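Brundthorpe cyclist's injury claim settled before trial

A claim brought by a cyclist who was hurt at a junction on the edge of Brundthorpe has been settled shortly before it was due to be heard, her solicitors have confirmed. The terms were agreed on Monday and the hearing listed for May will not now take place.

Róisín Corrigan was riding home from work when she was struck by a delivery van turning out of the service road behind the Tastiment bakery. She suffered a broken collarbone, a fractured wrist and damage to the ligaments of one knee. She was kept in hospital for several nights and was unable to return to her job as a school catering manager until the following term.

The van was operated by Lokurcombe, a local distribution company. Its insurer accepted at an early stage that the driver had failed to give way, but argued that Ms Corrigan was partly to blame because she had been riding too close to the kerb and, it was said, without adequate lights. The first offer put forward was £3,000, which was refused.

Hanrahan, the firm acting for Ms Corrigan, obtained a report from a road collision specialist, together with a statement from a bus driver who had been waiting on the opposite side of the junction. The bus driver recalled seeing a front light on the bicycle from some distance away. The report placed the bicycle 97 centimetres from the kerb at the point of impact and found that this was a normal position for a rider on that stretch of road.

After the statement and the report had been exchanged, the insurer withdrew its argument on shared blame and accepted 100 per cent of the responsibility for the collision. The remaining dispute concerned the value of the claim, in particular the cost of further physiotherapy and the likelihood of arthritis in the wrist. The final sum has not been made public, at the request of both parties.

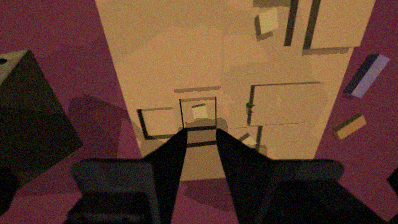 Does a cyclist who is partly at fault lose the right to compensation?

A cyclist who shares the blame can still recover compensation, but the amount is reduced to reflect his or her part in the accident. If a court finds that a rider was one quarter responsible, for instance, the award is cut by one quarter. The reduction is commonly agreed between the parties without a trial.

In a statement issued through her solicitors, Ms Corrigan said that she was relieved the matter was over. "I was asked again and again about my lights, and I knew they were on," she said. "I am grateful to the driver who stopped and gave me his number, as he had no need to do so." She has since resumed cycling, although she no longer uses the route past the service road.

Lokurcombe said that it regretted the injuries caused and that all of its drivers had been given further instruction on leaving the site. The company has also moved its early evening departures to the northern gate, where the view of the main road is wider.

The junction has been the subject of complaint for several years. A petition signed by 32 residents of the adjoining streets asked for the hedge at the mouth of the service road to be cut back and for the give way markings to be repainted. The markings have been renewed. The hedge stands on private land and discussions with its owner are continuing.

Persons injured on the road are reminded that a claim must normally be started at court within three years of the accident, and that different rules apply to children. Names and telephone numbers of witnesses should be taken at the scene where possible, and any damaged equipment, including lights and helmets, should be kept until the claim has ended.

Comments

hilltop_pedaller
Used that junction for years. You cannot see a thing past the hedge until your front wheel is already in the road. Glad she got it sorted.

Maureen T
The new paint is an improvement but the vans still come out far too fast first thing in the morning. I walk the dog there at 6.30.

GW
Does anyone know whether the northern gate is being used for all the lorries or only the evening ones? We live opposite and nobody has written to us.

oldchainring
Good advice about keeping the lights. I threw mine away after my accident and it caused no end of trouble with the other side's insurer.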